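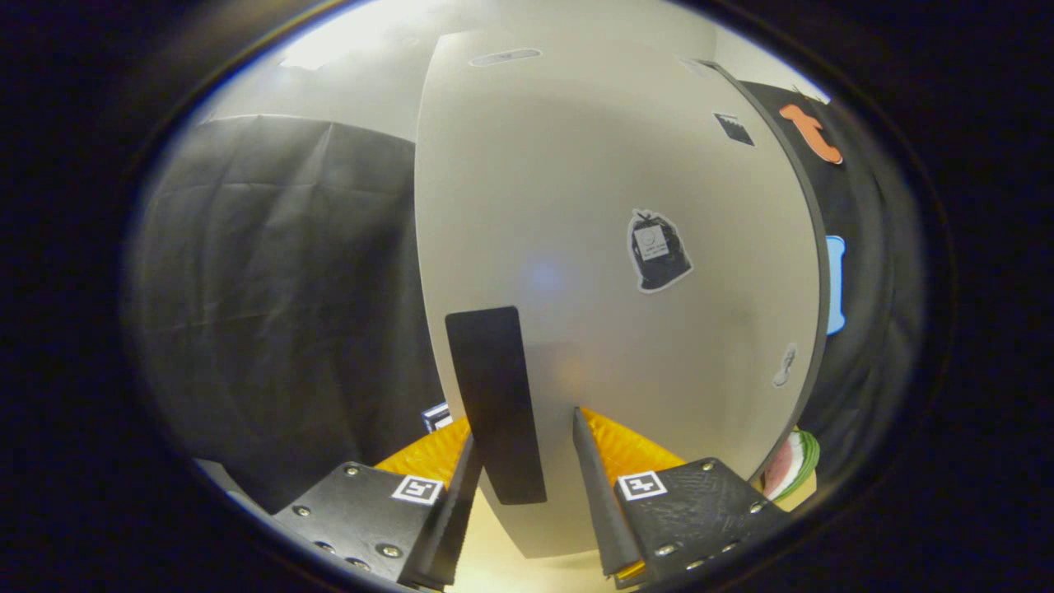 Stickers on white door, and black curtains beside it - what would you do?

Forum: Small Rooms and Workspaces

drita_ivanov wrote:
Hello everybody. I have moved into a small room which I will use for my sewing and for storing fabrics. The walls are white, the door is white with a dark gray frame, and there are heavy black curtains beside the door. The former tenants left many stickers on the door. One is a trash bag, black with a white label. Another is a black square, up on the right. I would like a clean door, but I am afraid to damage the surface. The landlord, Angelovski, keeps 550 of my deposit and the contract says "doors and frames without marks".
My questions:
1. Which method is safe for the surface? I do not know if it is paint or some coating.
2. Should I keep the black curtains? They make the room rather dark, but they are good quality and I would not like to waste them.
Thank you in advance.
Drita

plumbline_37 wrote:
Hair dryer on low, start at a corner, pull slowly and flat against the door. Do not pull toward yourself. Whatever glue stays behind comes off with cooking oil on a cloth, then dish soap.

thandeka_b wrote:
I agree with the hair dryer but please not the oil. I did this on a Buker door in my last apartment and the oil left a shadow that I could see every afternoon when the sun came in. I used Barkico gel in the end. You put a little on, you wait, you wipe. For the old stickers I had to wait up to 40 minutes and do it twice.
Also, before everything, ask Angelovski in writing if the stickers were there at the handover. If they were, the marks are not yours to pay for.
Thandeka Baloyi

plumbline_37 wrote:
Never had a shadow from oil in my life. You have to wash it off the same day, that is all. The gel costs money and smells up a small room.

thandeka_b wrote:
It has a smell, yes. I kept the door open. We can disagree about the oil, but with 550 of deposit I would test any product first in a hidden place, for example near the hinges.

drita_ivanov wrote:
Thank you both.

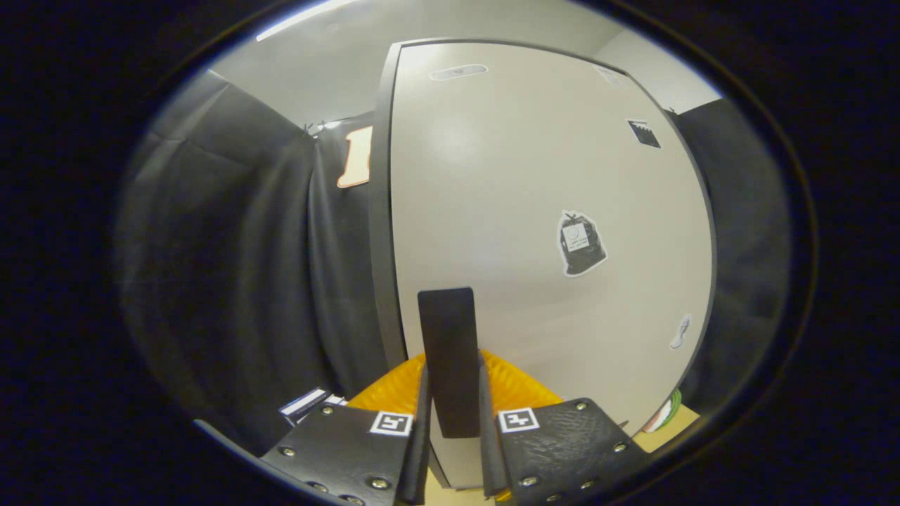
The door with the trash bag sticker, curtain on each side.

marrow_and_pine wrote:
Unpopular opinion: leave the trash bag where it is and put your bin for fabric scraps next to it. You would have a label already. The orange number on the curtain side, I would take down. It looks like a 1, and one number alone is strange to look at.
What is the little oval sign near the top of the door? If it belongs to the building I would not touch it.

drita_ivanov wrote:
I cannot say what the oval sign is for. I will ask about it together with the stickers. The idea with the scrap bin is nice, but I am a person who gets tired of looking at stickers. There is also a small white one lower down on the right, I thought first it was a shoe and now I think it can be a figure. I have looked at it too much.

kettlewright wrote:
About the curtains, nobody has answered this yet. Keep them. Black cloth in heavy folds takes a lot of echo out of a small room, and a sewing machine in a bare white room is loud. If it is too dark, replace only one side. In Dramis there is a shop for remnants where I found cream cotton, wide enough for one wall, and I only had to hem it.

plumbline_37 wrote:
Black curtains next to a sewing table means lint. You will see every white thread. I would take them all down and put a better lamp.

kettlewright wrote:
A lint brush exists. My lamp is 1000 lumens and with one dark wall it is enough for hand stitching.

drita_ivanov wrote:
I think I will change the right side to a light cloth and keep the left one for the echo. I have written to Angelovski this morning. For the door I will try the hair dryer alone on the black square, and if glue stays, a little gel near the hinges as a test first. When I have an answer from the landlord, I will write it in this thread.

thandeka_b wrote:
Good plan. Take photos of every sticker before you start, with the date on.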